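Skedach Puts the Plain Board Back on the Play Table and Keeps the Claims Modest
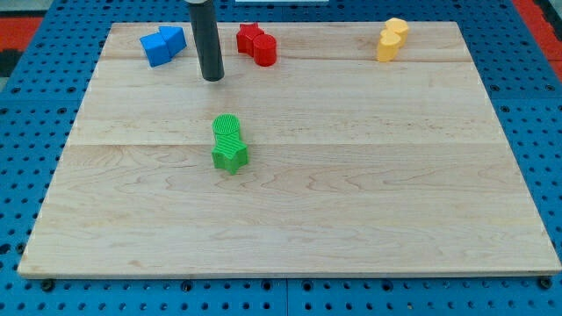 Page last updated: August

DORKBRIDGE — Skedach, the tabletop furniture maker, is adding a plain wooden board to its play and sorting tables this fall. The board is pale, with a light grain, and sits on top of a bright blue pegboard surface. Small plastic blocks in red and blue are the kind of thing it is meant to hold.

The company is not going to say the board makes children smarter. It has read the same catalogs as everybody else, the ones where a tray teaches patience and a cup teaches math, and it has not seen much to back them up.

"It's a flat piece of wood on a table with holes in it," said Ans Leemans, who runs product design at Skedach. "Blocks stand up on it. If somebody wants to tell me it builds executive function, I'd like to see the study, and I'd like to see who paid for it."

The board came out of complaints about the pegboard. Customers liked the color and liked being able to move things around, but small blocks do not sit well over rows of holes, and a tower that starts out crooked does not get better. Skedach tried a felt mat first. It slid. A plastic sheet came next and was dropped after 12 weeks of use at the Montoya play center, where staff said it was noisy and showed every scratch.

Wood shows scratches too. Leemans does not dispute this. The boards now at Montoya have marks on them, and the company has decided against a heavy coating that would hide the grain and, in its view, only put the problem off for a year.

A few things buyers should know. The board is made of long planks, so there are seams, and a very small block set down right on a seam may rock a little. Skedach looked at a single wide piece and found the price hard to defend. The board is also not a storage system. It has no lid and no compartments, and at the end of the day the blocks still have to be picked up by a person.

Skedach is making 2000 boards in the first run — over 101 of them are already set aside for schools and play centers in the Anby area. The board comes in 3 sizes. Blocks are sold separately, and the company suggests using the ones you already own.

Orders open to the public later in the fall. Boards can be returned unused, and Skedach asks that people measure their tables first.

Press contact: Ans Leemans, Skedach, Dorkbridge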